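The letter from Drukmont

My neighbour Lanying Yao had a letter in December from a firm calling itself Drukmont. It said a parcel in her name was being held at a depot in Runddale and that 200 pounds was owed in duty. She hadn't ordered anything. The sender was given as Hoten, a shop she had never used.

She rang the number, and a polite man told her the parcel was worth 3800 pounds and would go back in 22 hours. He wanted the fee by bank transfer – no cards. She said she would think about it and came round to me.

We looked up the depot. The address was a car park.
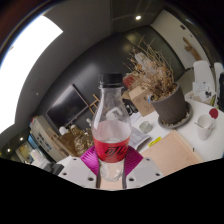
Real duty can be checked with the carrier, using a tracking number you look up yourself. Don't ring the number in the letter. A printed name proves very little, as anyone can have one made up. The bottle with the red label says 可乐, cola, and what little is left in it is clear. Lanying has kept the letter and reported it to her bank. The man has rung twice more, and she lets it ring.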